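11 May 2024
By Hưng Tạ

Marikar's old coal dock gets its first solar ferry

The crowd on the Marikar coal dock started cheering before the boat had even cleared the breakwater, and it's easy to see why. For most of the last century the only thing that left this pier was coal. On Friday morning it was the Gavach, the first battery ferry on the lake, with a full load of passengers and hardly a sound coming out of her.

The Gavach will run between Marikar and Gerkutard, on the far shore, with three round trips on weekdays and two on Sundays. Saturdays will follow the weekday timetable until September, when the district transit office will look at the numbers and decide whether to add a late boat. She charges from panels on the roof of the old loading shed, with the grid as backup on dark winter days.

I rode the first crossing and it was a treat. You can talk in a normal voice on the open deck! The old diesel boat used to rattle the windows of the bait shop every time it backed out, and people on board mostly gave up on conversation until they reached the other side. On Friday they were leaning on the rail and chatting about the ducks.

The bigger story is what this means for a town that has spent years wondering what comes after coal. The mine above Marikar closed its last seam two winters ago, and the rail spur down to the dock went quiet soon after. The dock itself could easily have been fenced off and left to rust. The district bought it from the mine's owners instead, kept the shed, and asked for bids to turn it into a charging station.

Setico, the local electrical cooperative, won the work. Much of its crew came over from the mine, and they already knew the shed's wiring, its leaks and its odd corners (there is a stairway on the north side that goes up to a bricked-in door). They put 306 panels on the roof, strengthened the beams underneath, and ran new cable out to the end of the pier.

"I used to load coal thirty feet from where that plug is now," said Yeshi Chala, who led the installation for Setico and was on the first boat with her mother and both her sons. "I know every bolt in this building. When we switched it on in March and the meter started climbing, I just stood there grinning."

Chala spent part of the crossing in the wheelhouse, watching the battery gauge. She said the boat used a little less power than planned on the way out and a little more on the way back, into the wind. The batteries are sized for two full round trips without a charge, so there is plenty in hand if the weather turns or a cable needs fixing.

Not everything is settled. Power left over from the roof goes back to the grid, and the district and Setico are still working out how the income should be split. Some residents at the spring meeting wanted it used to lower household bills in the streets closest to the old mine, where many homes still have coal furnaces. Others would like to see it pay for a second boat. Both ideas go to the district council this summer, and the meetings are open to anyone who wants to speak.

The diesel ferry will stay tied up at Gerkutard as a spare through the first winter. After that it will be sold, and the bait shop's owner has already promised to put in new windows.

Fares are the same as before, and children under six ride free. Bikes go on the lower deck at the stern, and the crew will show you where to strap them down. Tickets are sold at the shed door and on board, and the first boat of the day leaves Marikar at 7:15. If you can manage it, take the early one. The sun comes up right behind the old coal tower, and with the engine noise gone you can hear the church bell in Gerkutard from halfway across.

Recent items
Setico opens fall sign-up for apprentice electricians
Rail spur below the mine may become a walking path
What to know before you swap out a coal furnace
Gerkutard school weighs a heat pump for the gym
Lake level back to normal after a dry winter

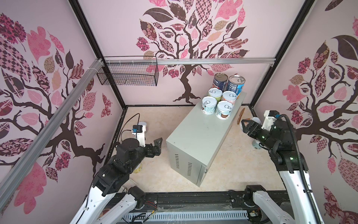 Can the ferry still run when there hasn't been enough sun?
The charging station switches over to the grid when the roof panels fall short, so the timetable stays the same on cloudy days and through the winter.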